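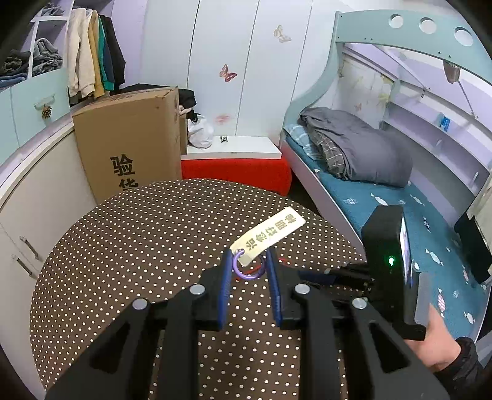 Triltonthorpe Used Car Listings
README and data card
Last revised July 19, 2022

This folder holds a cleaned-up table of second-hand car adverts from the Triltonthorpe area, plus the scripts that did the cleaning. It began as an attempt to work out whether a particular Doltus hatchback was overpriced. It was. By then the table had got out of hand, so it may as well be of use to somebody.

What you get

listings.csv -- one row per advert
models.csv -- make, model, body style and the years each was on sale
clean.py -- turns the raw export into listings.csv
notes.txt -- grumbling, mostly, with a few things in it that should be in this file

The adverts come from three local sources: the classified pages of a weekly paper, a dealers' shared stock list, and a noticeboard site that looks as if it was built during a power cut. They run from December to the following June. Cars only. Vans were dropped after the third one described as "basically a car".

Columns

There are 19 columns in listings.csv. Most do what their names say. These don't:

mileage -- in miles, as claimed by the seller. Kilometre readings have been converted where the advert admitted to them. Blank means the seller left it out. Zero means the seller typed zero, and you may draw your own conclusions.

price -- in pounds, asking price only. There is no sold price anywhere in this data. "Offers" is stored as blank, and so is "swap for caravan".

first_seen, last_seen -- the dates the advert appeared and vanished. A vanished advert may mean a sale, a change of heart, or a lapsed fee.

condition -- a code from 1 to 9, worked out from the wording. "Immaculate" scores lower than you might expect, as it turned up on cars with a door missing. The word list is at the top of clean.py and is open to argument.

owners -- number of previous owners. "One careful lady owner" is stored as 1. Her carefulness was not recorded.

mot_months -- months left on the MOT when the advert was first seen. "Long MOT" is blank. "Will need MOT" is 0.

trim -- badge as given, tidied for spelling. The Allis estate was sold under nine trim names, two of which differ only in the floor mats, and sellers mix them up constantly. I would not build anything important on this column.

Known problems

The same car often appears in more than one source. Duplicates are matched on registration year, colour, mileage and price, so a seller who rounds the mileage differently each time gets counted twice. Silver Doltus hatchbacks are the worst for this. There are a great many of them and they are all the same.

Sipos is both a maker and the name of a dealer on the ring road, who also sells Allis. An early version of the table gave the maker credit for his entire forecourt. This is fixed, but if you have an old copy with a Sipos estate in it, throw it away. There never was a Sipos estate.

Electric cars are thin on the ground. The few that do appear list battery health in terms such as "good" and "still good", so that column was abandoned.

Dealer adverts are better filled in than private ones, which skews anything you do with blank fields. Private sellers, on the other hand, are far more open about smells.

Running the script

Put the raw export in a folder called raw and run clean.py from the folder above it. It takes nearly three minutes on my elderly laptop. It will complain about dates in the noticeboard file -- let it. If it stops altogether, someone has put a comma in a price again.

Please don't

Use this to value a car for insurance or for a court. Asking prices are hopes with a pound sign in front. Phone numbers, names and number plates have been stripped out, so please don't go trying to put them back either.

Terms

Free to use and change, with a mention of where it came from. Corrections are welcome, particularly to models.csv, where the years for the older Allis saloons were taken from a brochure with a coffee ring over the dates.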